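Home Opinion Kitchens Materials Archive Contact

Last updated in April

The countertop sample is too small

A person choosing a kitchen countertop usually decides from a square of stone that fits in a coat pocket. The decision covers the most expensive horizontal surface in the house. I have specified counters for 20 years, and I think the pocket sample should be dropped from the trade.

The problem is one of scale. A speckled stone has a pattern that repeats at no fixed interval. A small square may land on a dense patch or on a pale one, and the buyer has no means of telling which. Stitia, the yard I use most, keeps 694 sample squares in its front room. Two squares cut from the same slab can sit side by side there and look like different products. The staff know this. The price sheet does not mention it.

Finish is the second problem. Polish reads differently on a large plane than on a chip tilted in the hand. At arm's length the chip shows its color. Installed, the same stone shows the window, the lamp and the shadow of whatever has been set on it.

What should replace the sample

Drakitz will lend a two-foot offcut against a deposit of 100 dollars. Jalonlow charges a flat fee and collects. Either arrangement is better than a square in an envelope, and neither costs the yard much, as offcuts are otherwise scrap.

The offcut should lie flat at counter height for a full day. Put ordinary objects on it, dark ones included. Black accessories on pale stone give the hardest contrast most kitchens will have, and the speckle either holds up next to them or looks like dirt. 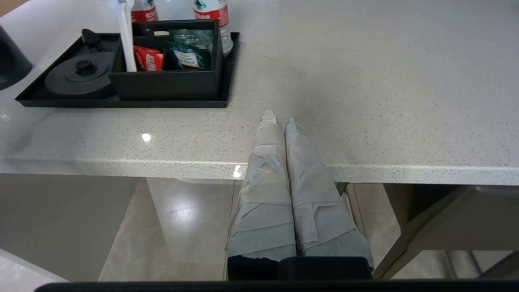
The case against

Akbari, which supplies builders, argues that large samples slow a job and that most clients pick the same pale gray anyway. The first point is fair. A loan adds days to a schedule, and a builder pays for days. The second is an argument for stocking more offcuts of pale gray.

I would accept a compromise: small squares for ruling things out, a large piece before signing. The order form needs one added line — the slab number, entered after the buyer has seen it.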